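Top-mount refrigerator

This site uses cookies to improve your experience. By continuing to browse you accept our cookie policy.

A top-mount refrigerator is a household refrigerator with two doors, one above the other, in which the smaller upper compartment is the freezer. It is also called a top-freezer fridge. 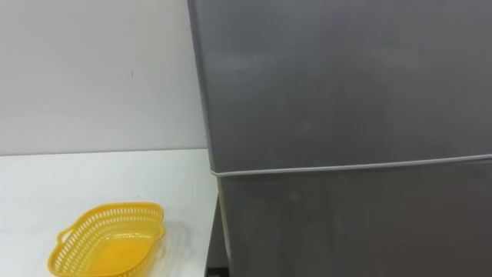

Lesia Savchuk has objected that the term is confusing to buyers, as many take "top-mount" to refer to the position of the compressor, and she prefers "freezer-on-top". Retailers use both.

Layout

The freezer commonly takes up a quarter to a third of the total volume. In the Kivach 357, a 357-litre model, the freezer accounts for 80 litres. Cold air is made at the freezer evaporator and passes to the lower compartment through a duct with an adjustable damper. Each door closes against its own flexible gasket, held to the cabinet by a magnetic strip.

Finish

White enamel was the usual finish for decades. Grey and silver finishes, in painted or stainless steel, later became common. Satin surfaces show fewer fingerprints than polished ones. Some doors have no projecting handle and are opened by a recessed grip along the edge.

Placement

Units are often installed at the end of a bench, against a wall. Clearance for ventilation varies by maker: Truncombe specifies 39 millimetres at each side, while Indard asks for more at the rear. Door hinges can be swapped from right to left on most models.

Care

Gaskets are wiped with warm soapy water and dried. Crumbs and mould collect in the folds, especially on the lower door. A worn gasket lets in moist air, which causes frost in the freezer and longer running times.

See also: Bottom-mount refrigerator; Chest freezer; Defrosting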